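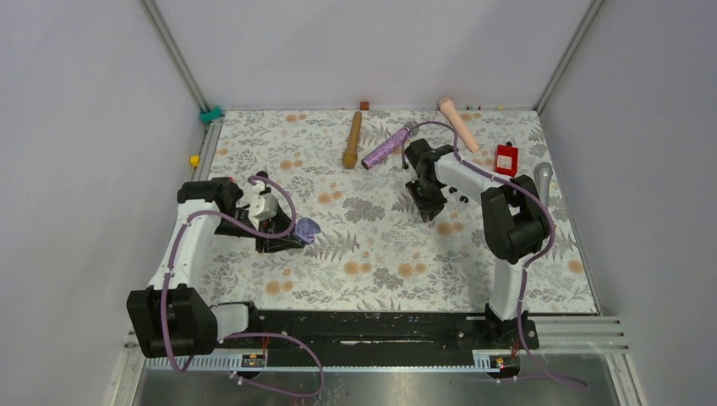

Marlene Beaudoin
Keeper of the Cormier obituary transcripts

# Cormier Obituaries – read me first

Hi, and thanks for stopping by! I type up old newspaper obituaries from the Cormier area, and this folder is where they live. My grandmother clipped them out of the paper for most of her life and kept them in shoeboxes, 11 boxes in all, and I've typed up nine so far (box 10 is mostly stuck together, wish me luck).

## What you get

One text file per person, plus `index.csv`, which has these columns:

- `surname`, `given`, `maiden`
- `born`, `died` – year only if that's all the clipping gave
- `service` – branch and rank, word for word
- `box` – the shoebox it came out of

I left the spelling alone. If the paper wrote "Alon" for the Allon cemetery, that's what you'll find in the text, but the index has it right so you can search. Women who were only printed as "Mrs." plus a husband's name are the hard ones. Kelly Lambert dug through the church registers and found first names for 50 of them, and I could have hugged her!

## Things to watch for

Military ranks are a mess. Families wrote these notices while they were grieving, and a corporal in one paper can be a sergeant in the next. Please don't use `service` as proof of anything – go get the discharge papers.

Seven people have two obituaries that disagree about the birth year. I kept both, with `_a` and `_b` on the end of the file name.

I leave out the names of survivors who might still be living. Emanuel Dobre talked me into that one and he was right. The original clippings have them, so if you're family, write to me and I'll look.

## Using it

Help yourself for family trees, school projects, local history, whatever you like. A mention of the Cormier clippings would be nice. Tharindu Sultana wrote the little script that builds the index, so run `make_index.py` again if you add a file.

Box 10 should go up in July if the steam trick works.

Contact: Marlene Beaudoin, Cormier Obituaries | Back to top
9 comments | 50 shares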